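# Toy animal figure

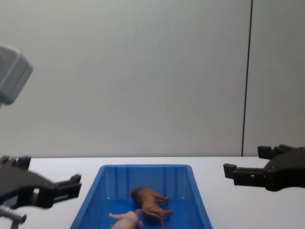 *A toy lion and a pale pink toy pig in a blue plastic bin*

A **toy animal figure** is a small model of a real creature, made for play, display or collecting. Farm and wild animals are the two great families, and children mix them with splendid freedom – a lion may well share its quarters with a pig.

Good sculpting is a joy to look at. A lion is known at once by its shaggy mane, a pig by its snout and rounded body.

## Storage

Shallow open bins are popular, as every animal can be found at a glance. Margit Fjeld's handbook for the Clestenwood toy library suggests up to 15 figures per bin, with long-tailed animals laid in last.

## See also

- Toy farm
- Noah's ark (toy)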